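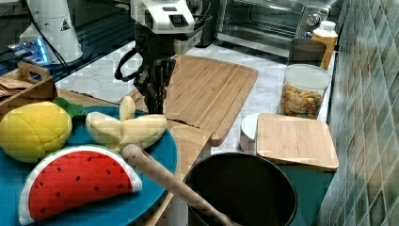
The big bamboo board

Let's start with the one I get asked for most. The big bamboo board in our Grandosier range is the board I'd keep if you made me give up all the others. It's got a groove running right round the edge, so the juice from a roast chicken or a pile of tomatoes stays put and doesn't end up down your front (ask me how I know!). It's heavy enough not to skate about, but I can still lift it to the sink with one hand.

It costs £183 as part of the full counter set, and I know that's a lump of money in one go, so I do sell the pieces separately too.

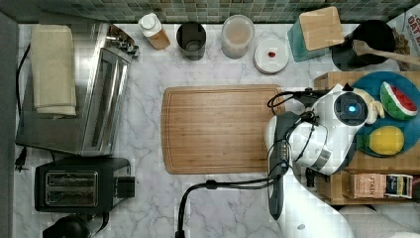
Looking after it takes hardly any effort. Wash it by hand, stand it on its edge to dry and give it a wipe of oil when it starts to look thirsty. Please don't put it in the dishwasher. I did that with my very first one and it split along the grain, and I was cross for a week. Two thin coats of oil are better than one thick one, and leave it overnight before you chop anything on it.

The wooden tray and the tea slot

I'm a bit soft on this one. The tray came from Eskildsen, who make all our bigger wooden pieces, and I nagged them for months about the raised edges.
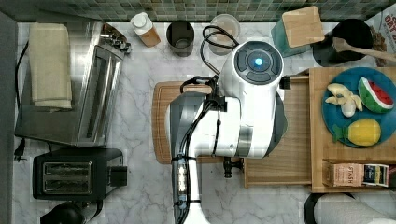 I wanted somewhere to put things down that wasn't the worktop, because mine is always covered in post. The flat part is roomy enough for a proper dinner plate, and the narrow compartment along the front takes small boxes of tea side by side. You could have your Stash in there and something else next to it, and there's no more rummaging in the cupboard at six in the morning. The tea isn't included, sorry!

Delivery and returns

Everything goes out from the shop in Pisoncombe, wrapped in paper, and usually takes up to two days.

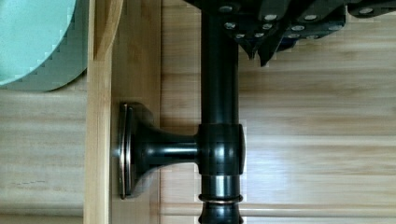 If you change your mind, send it back unused and I'll refund you. Dikora do our deliveries and they'll collect from your door, just drop me a line first so I can book them in.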